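4.2 Effects on the sorting staff

Report submitted 4/18/23 by Takumi Matsuda and Albane Coste

Mallarano sorts small parts into compartment trays by hand. The Piron project is meant to move part of this work to a robot arm. In the first phase operators do the task themselves with a gripper in each hand, and the recorded motions are used to train the arm. We interviewed 7 operators and the shift lead, Jolien Maes.

Three changes came up repeatedly. Job content shifted from output to consistency: a slow, clean run is now worth more than a fast one. Breaks moved, as each recording block lasts 5 minutes and cannot be paused. Pay stayed on the old grade, although 2 operators now also check data – a task missing from their job description.

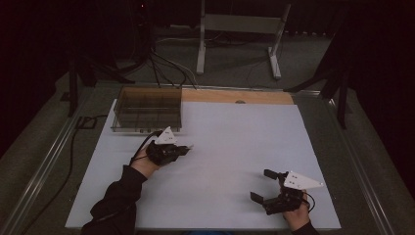

Wrist strain was the most common complaint. Operators said that holding the grippers level takes more effort than sorting with the fingers. Of the 118 runs in our sample, those late in a shift were rejected more often. The lead has asked for shorter blocks from September. We did not measure strain directly, and the rejection figures come from Mallarano's own log.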